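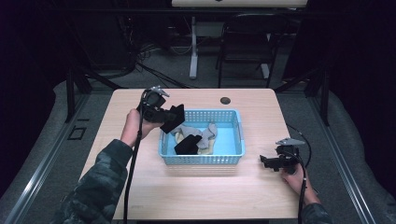

Basket on the table, grippers in hand, ready for the gray cloth.

So your shop is switching to teaching the folding robots by hand, and you've been told you start tomorrow. I've been doing this at Onsri since February, after years of plain old folding, and these are the steps I give new people.

1. Set the basket down so you can reach all of it without leaning. Leave yourself open table on one side, you'll need it for the fold.

2. Check your cables before you pick anything up! Let them hang in a loose loop. I snagged mine constantly the first week.

3. Hold both grippers over the table and wait for the beep.

4. Go for the cloth on top. Pinch a corner with one gripper, lift slowly, then find the next corner with the other. If you grab a whole wad, put it back and start over – the robot learns your wad too.

5. Lay it flat, fold, let go, hands back to where you started. A good run takes me 60 seconds. Usa Srisuk does it in less, but don't chase her.

6. Stop every 90 minutes and rest for 15. Your wrists get tired in a different spot than they do from folding.

What changes for you? Less standing at the big pile, more doing the same towel over and over (bring music). Nipon Khunthong moved to checking the robots' folds and likes it fine. I miss talking across the table, and I've told our lead that. Pay stayed the same here – ask about yours before you sign up for extra sessions.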